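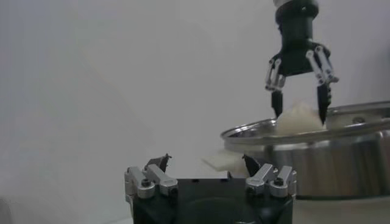
Umstead Street Supper Club: Frequently Asked Questions
Last updated 26 September 2021

What is the supper club?
A shared meal, once a month, in the old Lodhi tailoring shop on Umstead Street. One person cooks the main pot and everyone else brings something to go beside it. We have been doing this long enough to have rules, most of which were written the morning after.

Do I have to know how to cook?
No. You have to know how to carry a dish up one flight of stairs. Several regulars have built a fine reputation on bread they bought on the way over.

What does it cost?
$5 at the door, $2 for kids who eat, free for kids who only say they will. The money goes to the main cook for groceries. If you are the main cook and your groceries come to more than the door money, Farzana Ghauri will be very sympathetic and will not give you any more.

Who decides what the main dish is?
The main cook does. You may make suggestions, and the cook may go on stirring while you make them.

How do I sign up to be the main cook?
Put your name on the sheet inside the pantry door. We are currently booked well into next year, apart from July, when the upstairs room gets to be the temperature of the soup. If you want July, it's yours.

I'm a vegetarian. Will I go hungry?
You won't. Asnakech Gudeta brings lentils every month, in a quantity that suggests she doesn't trust the rest of us. Main cooks who use meat are asked to write it on the card by the pot. "Mostly vegetables" is not an answer, Tariq.

What about allergies?
Email us before the meal and we'll pass it to the main cook. All dishes need a card listing nuts, dairy, eggs, wheat, sesame and shellfish. We can't promise a kitchen free of any of these, so if your allergy is a serious one, please talk to us first.
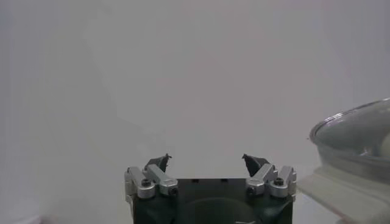 Can I borrow the big pot?
Yes, if you sign for it. It comes back clean, with its own lid. We now own a lid that fits nothing and would like to hear from whoever has the other half of this arrangement.

What time should I show up?
Doors open at six and we eat at half past. Parveen Cheema has asked me to add that half past six is a time and not a mood.

Where do I park?
Behind the Jalero carpet store after they close. Do not park across the neighbor's driveway. He is a patient man with a tow company's number on his fridge.

May I take leftovers home?
Once everyone has had seconds, yes. Bring your own container. Containers left behind are kept for one month and then become ours, and our collection is already handsome.

Is there a recipe book?
Atif Mirani has been putting one together since 2000. He reports good progress on the introduction.

How do I get on the mailing list?
Write your address on the clipboard by the coats. Print it, please. Last month we sent a very warm welcome to a dentist.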